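Can a machine do the washing-up yet?

Posted 26 March 2026 by the Kulholm Road blog

My sister-in-law asked me at lunch when she could stop folding towels. I said not this year. She was disappointed, so I have been trying to work out why I said it.

I spent twenty-four years on the packing line at Costano, and we had machines for most of it. They were very good at one thing each. The carton sealer did 2,487 boxes on its best shift and never dropped one. But if a box arrived with a flap bent the wrong way, the line stopped and a person walked over and bent it back. That person was usually me.

Chores at home are nearly all bent flaps. No two towels land in the basket the same way, and the mug is never where you left it.

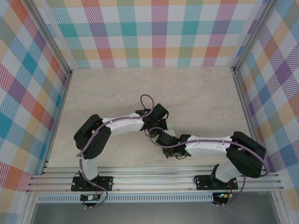
Two arms are better than one for this sort of thing, as anyone who has tried to open a jar with a wrist in plaster will know. One holds, the other does the fiddly bit. The trouble is that both have to agree on where the small thing is, and they have to get very close without knocking each other. People manage it by feel. Most machines are still doing it largely by sight.

I think the shop floor will get there first. The benches are clear, the light is the same all day and the parts come in known sizes. A kitchen in Grenport has a cat in it.

I'll look at this again in July — I want to write about dishwashers and who loads them.

232 shares | 24 comments

Contact | Copyright Kulholm Road | Back to top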